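Fetberg Forum > General chat > Can machines do the boring jobs yet?

Page 1 of 1

solheim_idun
Started this topic

Split off from the hoover thread as it was getting silly in there.

Simple question. Can a machine do an ordinary chore yet, start to finish, with no person standing next to it? Home or workshop, don't mind which. Not a demo, not a washing machine (yes Drultel, I know, it is technically a robot, well done). I mean picking things up, putting things down, opening stuff.

My own interest is old office PCs. We strip them at work for parts and scrap. 80 towers last October, me and Evaristo Tedesco plus whoever's free. Lids off, drive out, memory out, power supply out, sort into bins. Boring as anything and murder on the fingernails. Would happily hand it over.

My guess is five years off. Tell me I'm wrong.

drultel
Washing machine IS a robot. You put dirty clothes in and clean ones come out. You've all just got used to it.

Same with the dishwasher. When a machine gets good at something people stop calling it a robot, then complain there aren't any robots.

lullen_77
Ok but who loads it

drultel
Me, badly, according to my wife

engebretsen
Worked in packing for 17 years, the last few next to arms. They're brilliant if the box is the same box. Same size same place same way up. Change the tape supplier and you've lost a morning.

Strip-down is about the worst job you could pick. Building is easier than taking apart, because when you build you know what you've got. Coming back in it's been kicked, dropped, had coffee in it, someone's lost a screw and put a wood screw in. Five years my foot.

solheim_idun
Had one with a wood screw in October as it happens. Into the motherboard standoff.

But I don't agree its the worst job. Half of ours are the same few models out of the same offices. The newer cases are mostly clips and latches, you hardly need a screwdriver. Somebody designed them to come apart by hand without thinking. That ought to help a gripper as much as me?

engebretsen
Helps you. You've got a thumb. Press here, hold there, pull with the other hand while you tilt. That's three things at once with two hands and you don't notice doing it.

lullen_77
Robot vac report since no one asked. Does the kitchen fine. Does the hall fine. Eats one sock a week. Gets on the bathroom scales and sits there shouting for help. I'd still not give it back, it does 80% of the floor and I do the corners

Is that "doing the chore"? I'd say yes. Drultel would say yes. Idun says no I think, going by the first post

solheim_idun
I'd say it's doing 80% of the chore!

Which is fine for floors. Nobody is hurt by a dusty corner. If something gets 80% of a tower done and leaves me one with the drive half out and a bent connector, that's slower than doing it myself from scratch.

tedesco_e
Evaristo here, been told I'm being discussed

I timed us for a laugh. One tower, full strip, Idun: 19 minutes. Me: 17. She'll say mine was an easier case and she is right, but it still counts

Where the time goes, from memory
- lid and finding the right lid catch, nothing
- drive, quick
- memory, quick
- cables, ages
- power supply, quick IF the cables are off
- arguing about what radio, ages

The quick bits I can see a machine doing now. Straight down, grab, straight up. Cables no chance. They're never in the same place twice and they move when you touch the one next to it.

engebretsen
Thank you. That is what I've been saying. Rigid things yes, floppy things no. Same reason you won't see a laundry folder in anyone's house that's worth having. Towels, maybe. Fitted sheet, forget it.

drultel
I can't fold a fitted sheet either so by that test I'm not ready for home use

fetberg_mod
Keeping this open but can we lay off the "they'll take our jobs" stuff please, two posts removed. There's a thread for that.

lullen_77
Bit off topic but the thing that would really change my life is something that empties the dishwasher. Not loads it. Empties. Everything's clean, everything's hard, it all goes in the same cupboards. By Engebretsen's rule that should be easy??

engebretsen
Should be easier, yeah. Then you get glass, wet plastic tubs that have flipped over and filled up, the lid that fell down under the arm. And your cupboard has stuff in it already. Putting away is harder than picking up. People forget the putting away half.

I'm not against any of it. I liked working next to the arms, never had a sore back in those years. I just get fed up with clips sped up so it looks quick, then you see the little "x 30" in the corner.

solheim_idun
Fair on the speed thing. Though for our job slow doesn't bother me much. If it took all night over one rack of them and I came in to bins of sorted parts, lovely. It's not like the towers are in a hurry. Slow and unattended beats quick and needs watching.

tedesco_e
Unattended near lithium button cells and a power supply though. I wouldn't go home and leave it. Would you?

solheim_idun
Hm. No. Ok, slow and me in the next room with a tea.

drultel
So the answer to the original question is "yes, with a person standing next to it", and the question said without. Washing machine wins.

engebretsen
You could do it the factory way. Don't make the machine cleverer, make the job duller. Clamp the case the same way every time, have a holder for each part, person whips the cables off first, arm does the straight lifts. Two people become one person and an arm. Not exciting but that would probably work today, on one model of PC. One.

lullen_77
so you ARE coming round to it

engebretsen
I am not. I said one model.

solheim_idun
Right, going with Engebretsen's split for a minute, lifts vs. floppy stuff, because I think the line is in a slightly different place than he does. Picture then my last word before tea.

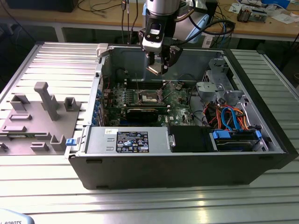
Strip-down isn't one chore, it's a dozen little ones, and I'd score each seperately. Take the drive. It's in a grey metal cage with two blue clips on it, colour you can spot from across a bench, so finding it shouldn't be the hard bit for a camera on the side of a gripper. Power supply has a blue latch at one end, same again. CPU socket's already open and empty so that's one nobody has to argue over. Then look at the orange, red and blue cables bunched up over the drive and I'm back with Evaristo — two fingers pointing straight down is a great shape for lifting and a rotten one for teasing a plug out of that lot. So I'm saying lifts now, latches in a couple of years, cables I'll be retired. Engebretsen can have his one model and it can be a Dell. Drultel can have the washing machine.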